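Kado Guides: Teaching by remote control, part 2

Start with the speed limit at 300 on the pendant. You will want more. Everyone wants more, and then everyone wants a new gripper.
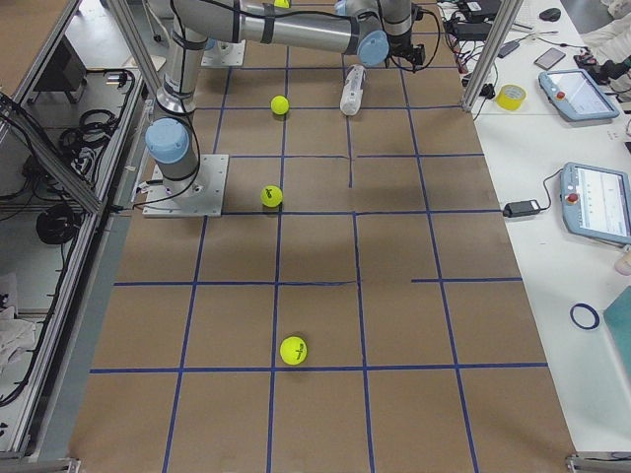
Record each go as its own file, including the clumsy ones. Put your objects back on a different square of the blue tape grid every time, or the arm will learn one spot beautifully and nothing else. A bottle on its side makes a humbling first pick. Stop at 314 recordings and have some tea.

Next: sorting the files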